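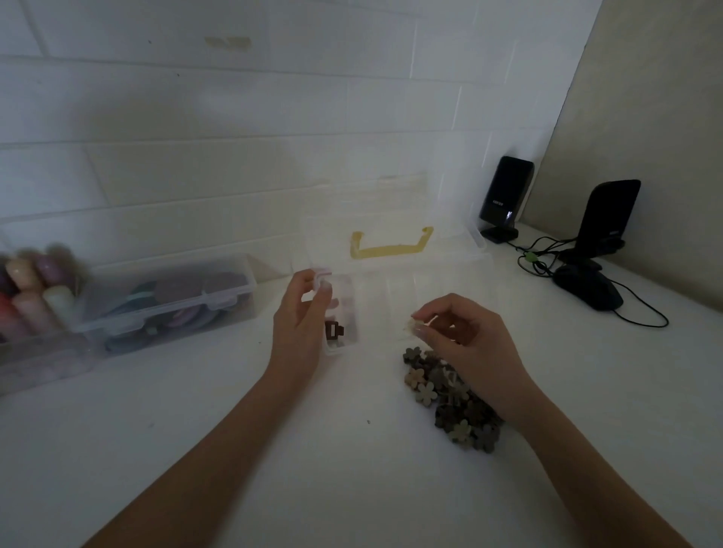

Flakby to vote on leaving Kultville district

Residents of Flakby will vote in May on whether the parish should leave Kultville district and join neighbouring Flillura. Kultville councillors agreed the wording of the question last month, after a petition with 611 signatures.

Polling will be at the school on Kurek Road, open until 9pm. Postal vote forms must be back by 4pm the day before. The result is advisory, and any boundary change would still need the agreement of both councils. Flillura has not yet said how it would vote.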